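**Drulitz hand-held gripper, two-finger version — review after one semester of club use**

October 2, 2020

Our robotics club bought 2 of these for the manipulation project. The idea is simple: a student holds the tool, does a task with it while the camera records, and the recordings are used to train the arm. I coach the club and did most of the assembly with Kane Tipoki. What follows covers the tool only. The arm, a Sakano, deserves its own write-up.

**Price and contents**

We paid $291 per unit with shipping. The box holds the body, two finger assemblies, a camera bracket, a bag of screws, and a single hex key that fits most of them. The camera is not included. The printed manual skips the trigger linkage, so plan on downloading the revised one.

**Assembly**

The first unit took an evening. The second took less than half of that. The finger pads fasten to their mounts with small screws, and the holes on ours were clean enough to use without reaming. Do not tighten either pad fully until both are in place. If one is pulled down hard first, the faces will not meet square, and thin objects will rotate when squeezed.

Thread locker is worth adding on the linkage. We left it off the first unit and lost a screw during the second session.

**Handling**

Trigger travel is long and the return spring is stiff. Adults adapt quickly. Our younger members get tired after 20 recordings in a row, and tired hands produce jerky closing motions that have to be thrown out later. We rotate operators before that point. Tipene Halliday swapped in a softer spring from the Ashby parts kit, and it helped, although the fingers now open a little more slowly than the software expects.

Opening width is generous for desk-sized objects. Paper and plastic cups are the hardest thing we regularly ask of it. The pads will close on a cup without trouble, but there is no force feedback at the trigger beyond the spring, and a new operator crushes several before learning when to stop. Pulling one cup from a nested stack is harder still. The rims bind, and the operator has to add a small twist that the arm then has to learn. We get better recordings when the approach is slow and the pads stay level with each other.

**Wear**

Our target for the project is 2,000 recordings, and we are well short of it. The dark coating on the pads has already rubbed pale at the lower inner edges. I have not seen this change the grip. It could matter to anyone whose software locates the fingers by color, so keep a fresh pair for comparison. Replacement pads are sold only as a set with the mounts, a poor choice by the manufacturer.

**Camera view**

The bracket puts both fingers in the lower part of the picture, with the work area open between them. This is the right arrangement. The near ends of the fingers are soft in focus on our camera, and we have not found a setting that sharpens them without losing the table. A glossy tabletop under direct light gives more trouble than the focus does. Close the blinds or move the lamp.

**Compared with the Kustex**

We borrowed a Kustex tool before buying. Its trigger is better and its fingers are worse: hard plastic, no texture, and a narrower opening. It also weighs more at the front, which students noticed within minutes. For cups and other light items I would take the Drulitz. For blocks or tools, the choice is closer.

**Recommendation**

Buy it if you have someone patient enough to set the pads square and a budget for spares. The club will decide in November on a third unit — my vote is yes, with the softer spring fitted from the start. The recording layout we settled on puts the cups toward the back left of the table and leaves the front clear for the approach.
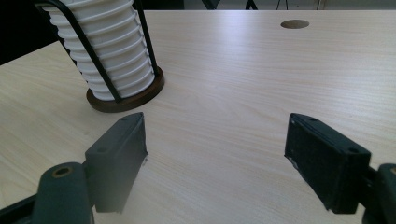 One last item on storage. The case foam is cut for the tool without a camera, so the bracket has to come off every time it is packed. We trimmed the foam with a bread knife and now leave the bracket on. Check its two rear screws before each session anyway.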